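Entertainment Reporting, Unit 4: Covering Celebrity Relationships
Handout to go with the February lecture

Most relationship stories begin with one unnamed source. Before you write a line, work out how close that person is to the couple. A stylist who was at the dinner knows something. A friend of a stylist may know very little.
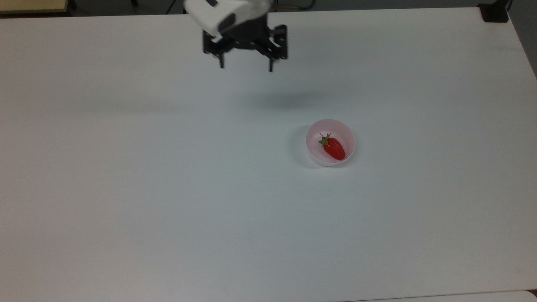
A gripper over a white table, with a small pink bowl.

Our working case is the Donadach wedding exercise. Singer Lungile Makhubela and actor Nahuel Ibarra are said to be engaged. You have a tip from a guest, a post with 3,824 likes and a short reply from her label, Tornero. Only the reply is on the record. The post shows that people are interested. It does not show that the couple is engaged.

Terms to know
Confirmed: the couple or their representative has said so.
Reported: another outlet has published it, and you name the outlet.
Rumored: use sparingly, and never in a headline.
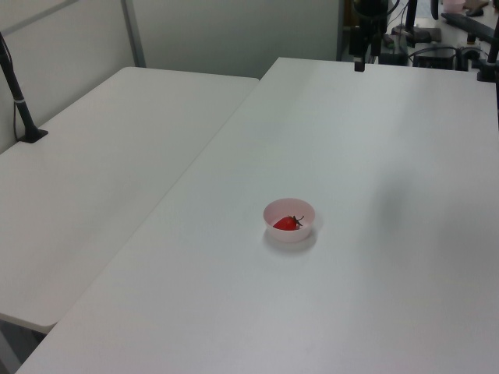

When a representative declines to comment, say that and stop. Do not write that they "refused to deny" it. Old quotes need their original setting too. If Ibarra joked about marriage on a talk show last year, tell the reader it was a joke and when he made it.

For next time
Write the engagement story in around 50 words, then again as a longer item of 8 sentences. Mark each claim with one of the terms. Bring both versions on paper. Ankit Tiwari will collect them at the start of class.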